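台面石材的吸水率与接缝:一次材料选型的记录

厨房台面的选材,通常从花色开始,到接缝结束。多数返修并不发生在板面中央,问题集中在水槽开孔、挡水条根部和两块板的拼接处。

天然大理石的主要成分是碳酸钙,遇柠檬汁、食醋会产生蚀痕。蚀痕属于表层反应,与渗色不同,涂刷防护剂不能阻止。花岗岩耐酸性较好,但不同矿口的吸水率差别明显,浅色品种在水槽周边容易出现水影。石英复合板以树脂为粘结相,吸水率低,弱点在耐热:热锅直接落在板面,树脂可能发黄,严重时沿开孔转角开裂。

板材加工商Risimex的技术主管Alois Wyss主张先定节点,后定板材。他经手的Rowbotham公寓改造共有41套厨房,台面与墙面均用石材,图纸中阴角一律留2毫米缝,填中性硅酮胶。

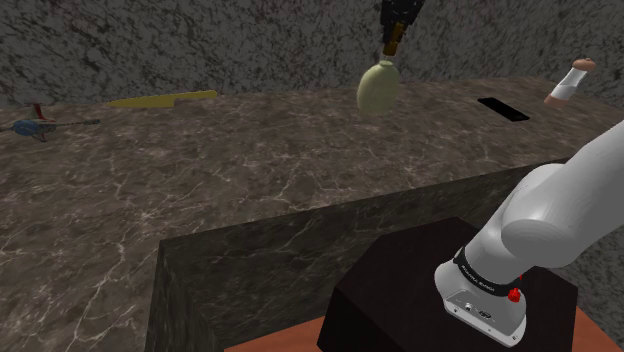
石材台面与带斑点的石材墙面。

阴角留缝的理由在于位移。柜体受潮后会膨胀,墙体也有自身的沉降,若以环氧胶刚性粘死,应力会转移到板材最薄的部位,即水槽前沿。酸性硅酮胶固化时释放乙酸,不宜用于大理石。浅色石材还须确认胶体不含游离硅油,否则缝边数月后会出现一圈深色油渍。

纹理的处理是另一项成本。脉纹明显的板材需要对纹排版,出材率随之下降。该项目第13套厨房的台面展开长度达3.2米,超出单块大板的可用尺寸,只能拼接。Wyss将接缝移到水槽中线,使可见缝长降到最短,两侧脉纹在工厂预拼后编号出货。
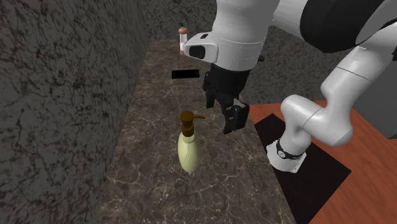

深色板面对日常维护的要求较高。水中的钙镁离子蒸发后留下白垢,在抛光面上尤其明显,哑光面略好,但指印和油膜更难擦净。清洁应使用中性洗剂,除垢剂多含酸,仅可用于花岗岩和石英复合板,且须先在隐蔽处试用。

防护剂方面,Aseron的渗透型产品用于底面和侧边,板面另行处理。施工前板材须充分干燥,含水状态下封闭底面,水分只能从正面逸出,表现为长期不退的暗斑。涂刷后静置养护,期间不得覆盖塑料膜。

验收时,板面平整度用靠尺检查,接缝高差用塞尺检查,开孔内角须为圆弧,不得有锯切过头的痕迹。项目的返修单归档在1361号文件下,胶缝一栏单列,记录胶的批号、施胶日期和当日室温。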